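1/ A thread on the salt tax in Mivasa and how it ended the old council there. I have been reading the district registers for a while and the usual short version leaves out most of what is in them.

2/ Mivasa was an inland market town. It had no salt of its own. All of it came up the river Siu from the pans at Vernasis, on flat boats in summer and by mule when the water was low.

3/ The council in Mivasa was made up of landowning families. Seats passed from father to son, or to a nephew if there was no son. In theory the seats were open to any householder who paid the hearth tax. In the registers I can find no case of a new family getting in.

4/ For a long time this did not matter much. The council mended the bridge, kept the granary and settled boundary quarrels. Taxes were paid in grain, and in bad years they were let off or put back to the next harvest.

5/ The trouble starts with the granary. Over 15 years the amount recorded as going in stays about level, but the amount found at each inspection drops. The clerks wrote "loss by damp" every time, in the same words and often in the same hand.

6/ When the harvest failed, the granary could not feed the town. The council bought grain from Vernasis on credit. To pay the debt it put a tax on salt.

7/ A salt tax falls hardest on people who have to preserve food. A landowner with a full barn uses a bit at table. A farmer killing one pig in October needs a good weight of it all at once, just before winter, when he has least money.

8/ The rate was raised three times. After the last rise, salt in Mivasa market cost several times what it did at the pans. The boatmen knew this and so did everyone else, and smuggling became a normal trade.

9/ The council's answer was to count households and give each one an amount of salt it had to buy. The count came to 591 households. You had to pay for your share whether you took it or not.

10/ This is the part I find most useful in the sources, because the count survives nearly whole. It gives the head of house, the number of people over working age, and the animals. The council families are listed too, with the column for salt left blank.

11/ The first protest was a petition. It asked for the old rate back and for an inspection of the granary by someone from outside. The council accepted the first request in part and did not reply to the second.

12/ The second was a refusal. The villages on the east bank of the Siu all stopped buying on the same market day. The council sent men to take animals in place of payment. They came back with 20 goats and no cattle, the cattle having been moved up the hill the night before.

13/ Then the march. Later accounts give huge numbers. The council's own clerk wrote "more than 2000", and he had no reason to make it sound bigger than it was. For a district that size it must have meant almost every adult who could walk.

14/ There was very little fighting. The crowd opened the granary, found it mostly empty, and had the clerk write down what was in it. That page is in the register, in its proper place, between a boundary dispute and a note on bridge timber.

15/ The council did not fall that day. It sat for two more winters. But nobody brought cases to it, the hearth tax stopped coming in, and the creditors in Vernasis sent their own agent to collect. By the end he was running the market and the bridge as well.

16/ I have seen this called a peasant victory. I don't think the registers support that. The salt tax was cut, which people had asked for. The town also lost its say over its own market, which they hadn't.

17/ I have also seen it blamed entirely on the failed harvest. There had been worse harvests in the earlier books, with no revolt after them. The difference is that the granary was full in those years.

18/ Sources, as several people asked last time. The household count and the granary books are in the district archive. The boatmen's tolls are kept separately at Vernasis and the two sets do not always agree on weights, so be careful when putting them side by side.

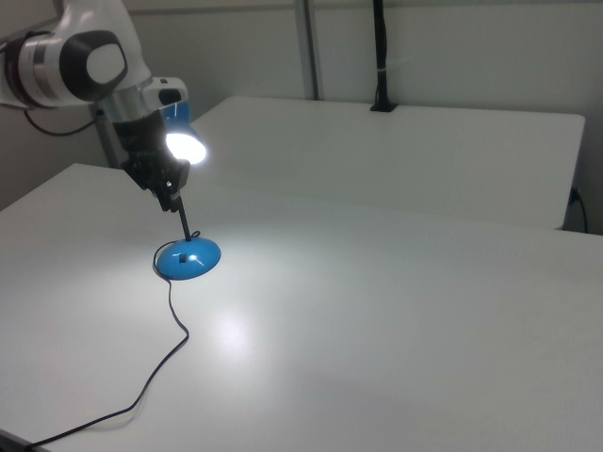 19/ Next thread will be on the Vernasis agent and his letters home. He complained about the food a great deal, and he is the best source we have for prices after the count.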